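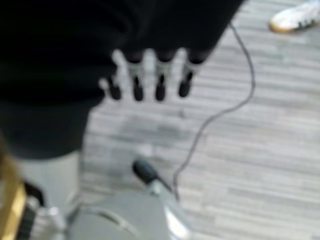

Utano (robot hand)

By the Kistar workshop wiki
December

Utano is a home-built robot hand that I put together at Kistar, a shared workshop, over 22 evenings. It's my second try at a hand, after the Kushnir gripper (which only pinched!). The fingertips are black and rounded, and I went through 5 molds before I liked the shape. Control runs on a Lutonix board, and I still haven't tidied the cable, so watch your feet. Parts came to just over $500, mostly motors. The thumb code is still a mess, but I'm working on it on Wednesday nights.

Contact | © Kistar Workshop | Back to top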